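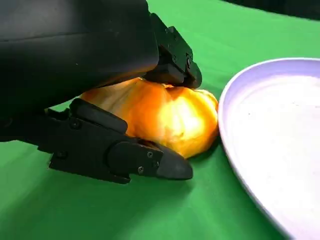

Procuramos uma pessoa para desenvolvimento Android na Bremano

A Bremano é uma empresa pequena de software e está à procura de alguém que goste de fazer aplicações móveis com calma e com cuidado. O nosso produto principal chama-se Akari, uma aplicação para técnicos de manutenção que andam na rua o dia todo, muitas vezes em caves e parques subterrâneos onde não há rede nenhuma. Quem a usa abre uma ficha de intervenção, preenche, assina, passa à seguinte, e espera que tudo chegue direitinho ao escritório quando o telemóvel voltar a apanhar sinal. Parece simples contado desta maneira, mas dá muito que pensar — e é aí que gostávamos de contar contigo.

Neste momento a equipa móvel são 3 pessoas. O Akari nasceu em Java, há bastantes anos, e tem vindo a passar para Kotlin ecrã a ecrã, ao ritmo que os clientes nos deixam. Ainda há 133 classes em Java no módulo principal (sabemos o número de cor, está escrito no quadro da sala), e algumas delas são código muito decente, que continuaremos a manter durante um bom tempo. Por isso, se és daquelas pessoas que só conseguem trabalhar em projetos começados de raiz, é melhor dizermos já que vais passar parte da semana a ler código escrito por outros, com comentários em duas línguas e uma ou outra variável com um nome que já ninguém sabe explicar.

O que vais fazer

Vais trabalhar sobretudo na sincronização e no armazenamento local. A parte antiga usa SQLite diretamente, a nova usa Room, e as duas convivem na mesma aplicação com uma camada pelo meio que precisa de carinho. Também vais apanhar ecrãs novos, correções pedidas pelo apoio ao cliente e, de vez em quando, o Trikura, a nossa ferramenta interna de testes, que instala a aplicação nos telemóveis do armário e corre os cenários todos durante a noite. De manhã lemos o relatório juntos, com café, e decidimos quem pega em quê.

Publicamos uma versão de 2 em 2 semanas. Não fazemos publicações à sexta-feira e não temos escala de prevenção ao fim de semana, coisa que defendemos com alguma teimosia.

O que gostávamos que trouxesses

– Experiência real com Android, em Java ou Kotlin, numa aplicação que tenha tido utilizadores a queixar-se dela. Não pedimos um número mínimo de anos.
– À-vontade com Gradle, Git e Android Studio. Trabalhamos quase todos em Ubuntu, mas se preferires outro sistema arranjamos maneira.
– Paciência para escrever testes e para ler os dos colegas.
– Português para o dia a dia e inglês suficiente para trocar mensagens escritas com o Garnet Chisholm, que coordena a equipa móvel e percebe português muito melhor do que o fala.
– Se já lutaste com o WorkManager ou com permissões de localização, vais ter com quem partilhar as mágoas.

Um curso superior é bem-vindo, mas não é condição. Temos colegas que vieram da eletrónica, da biblioteconomia e de uma oficina de automóveis, e todos aprenderam connosco alguma coisa e nos ensinaram outra.
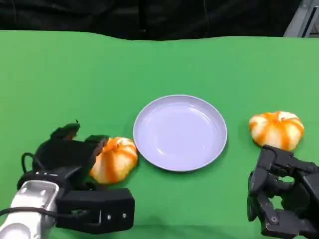
O que oferecemos

Contrato sem termo desde o primeiro dia, a tempo inteiro, com horário flexível entre as oito e as sete da tarde. Podes trabalhar a partir de casa uma boa parte da semana; pedimos apenas que venhas ao escritório às quartas, quando fazemos o planeamento e almoçamos todos juntos. Damos seguro de saúde, computador à tua escolha e 600 euros por ano para livros, cursos ou conferências, que podes gastar como te parecer melhor sem ter de escrever um relatório no fim. O salário é falado logo na primeira conversa, com valores em cima da mesa, para não fazermos perder tempo a ninguém.

A entrada está prevista para abril. Se tiveres um prazo de aviso mais comprido para cumprir no teu emprego atual, diz-nos na mesma — preferimos esperar um pouco pela pessoa certa.

Como é o processo

Começamos por uma conversa telefónica curta com o Ravinder Charbonneau, que trata das contratações (e sim, é da família que fundou a Charbonneau, a empresa de elevadores que foi a nossa primeira cliente). Depois convidamos-te a passar uma manhã connosco. Não há exercícios no quadro nem trabalhos para fazer em casa ao domingo: sentas-te ao lado de um de nós, abrimos um problema verdadeiro do Akari e vamos pensando em voz alta. Essa manhã é paga. A seguir damos sempre uma resposta, seja ela qual for, e se for negativa explicamos porquê.

Como te candidatares

Preenche o formulário na página de contactos do nosso site, escolhendo o assunto "Equipa móvel", e junta o currículo no formato que te der mais jeito. Em vez da carta de apresentação, pedimos-te que nos contes em poucos parágrafos um erro difícil que tenhas encontrado e como chegaste até ele. Se tiveres código público que nos queiras mostrar, manda a ligação, mas não fiques a pensar nisso se não tiveres.

Lemos todas as candidaturas à medida que vão chegando e o anúncio fica aberto até a vaga estar preenchida. Para dúvidas antes de te candidatares, usa o mesmo formulário e pede para falar com o Ravinder.

Anúncio publicado em 16/2/20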